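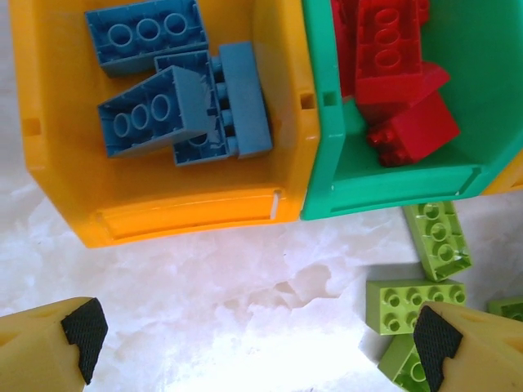

Wanted: Brick Sorter, part-time

Gredance rents out toy building bricks by the tub to libraries, birthday parties and one dentist. The tubs go out sorted by color. They come back the way you would expect, sometimes with raisins.

We need someone to put things right again, 9 hours a week, at our Hedinska Street workroom. You would be replacing Shayne Hollis, who is leaving us for a job with chairs.

What you'd do:

Sort returned bricks by color into plastic bins. The color of the bin has no bearing on the color of the brick that goes in it. We know. Changing the system was discussed in February and the discussion was long.

Pick up whatever landed on the floor. Socks are allowed, but you will regret them.

Pull out anything chewed, cracked or sticky, and wash what can be washed.

Repack tubs of 600 and label them. We have a scale for this, and it is right most of the time.

What we'd like from you:

Knees that still bend. Decent color vision – we have several greens, and customers write in about them. Patience with small parts and with the radio, which gets one station. Experience is welcome but hard to come by, so parents of children over 3 may count that.

Shifts are short and you can pick mornings or afternoons. Training takes nearly an hour, most of it spent on the greens. Building things on the clock is tolerated if you take them apart before you go home.

To apply, send a few lines about yourself to Sunee Ratanaporn, Gredance, 106 Hedinska Street, by 09/05/2025. No résumé needed. Do mention which color you would rather not sort, and we will try to remember it.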